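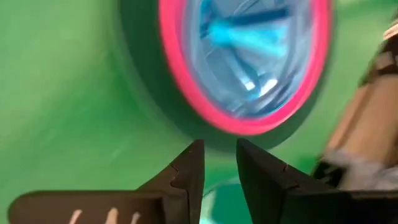

Unit 4 Handout: Color and Clear Parts in Small Molded Products

Read this before the lab section. Bring the handout with you, along with your parts sheet from Unit 3.

1. What this unit covers

Unit 3 dealt with wall thickness and draft. This unit deals with how a molded product looks from the front: which parts get a strong color, which parts are clear, and what a person notices first. The examples are toys and small household goods, which are cheap and easy to take apart.

2. Terms

Body: the outer shell that carries the other parts. It usually sets the main color.

Bezel: a ring or border around an opening. It may hold a window in place, or it may only be trim.

Window: a clear or tinted part that lets you see inside. A domed window is stiffer than a flat one of the same thickness, but it picks up more reflections.

Rotor: a part that turns on an axis. A fan blade or a paddle counts as a rotor for our purposes.

Chamber: the hollow space behind the window.

3. Notes on the opening photo

The object has a thick dark green body with a curved edge. Set into the front is a bright pink ring, and inside the ring is a clear, pale blue dome. A cyan-blue rotor or fan blade shows through it.

The green body is close in hue to the bright green surface behind it, and in the shadowed part at the lower left the two nearly run together. The pink ring has no such trouble. Pink and green sit far apart on the color wheel, so the ring reads as the front of the product even when the outline of the body is weak.

Look at the streaks of white and soft blue on the dome. These are reflections, and they compete with whatever is behind the window. A strong color on the inside part helps. A light gray blade would be much harder to pick out against the gray-blue rims in there.

4. Common mistakes with windows

Gate mark in the viewing area. Put the gate on the flange, where the bezel will hide it.

Tint too deep. A tint that looks pale on a sample chip gets darker as the part gets thicker. Check it at full thickness.

Fingerprints on the inner face. Once the window is snapped in, you can't wipe it. Gloves at assembly.

Scratches from stacking. Domes should be packed one to a pocket and never nested.

5. Reading: the Merine case

The Merine case is in the course packet. Van Hecke made the shells and Foltitz made the windows, and the two suppliers worked from different versions of the drawing. Out of a first run of 891 units, 145 were rejected at inspection. Most of the rejects had a visible gap between window and bezel on one side. Pay attention to the tolerance table and to who signed off on it. We will spend the first part of lab on this.

6. Lab work

Work in pairs. Each pair gets one product from the Vutent bin.

a. Name every part you can see from the front before you open anything. Use the terms in section 2.
b. Write down the color of each part and whether it is opaque, tinted, or clear.
c. Hold the product under the bench lamp and turn it slowly. Note the angle at which reflections hide the inside.
d. Take off the bezel if it comes off without force. If it is welded or glued, leave it alone and write that down.
e. Find the gate mark on the window and sketch where it is.
f. Put the product back together and return it to the bin.

7. Write-up

Hand in 2 pages, not counting sketches. Suggest one color change and explain what it would do for a person looking at the product from across a room. The write-up is worth 100 points. Sketches can be in pencil, but label them in ink.

Late work follows the policy on the syllabus. Unit 5 is on snap fits, and the reading for it goes up in May.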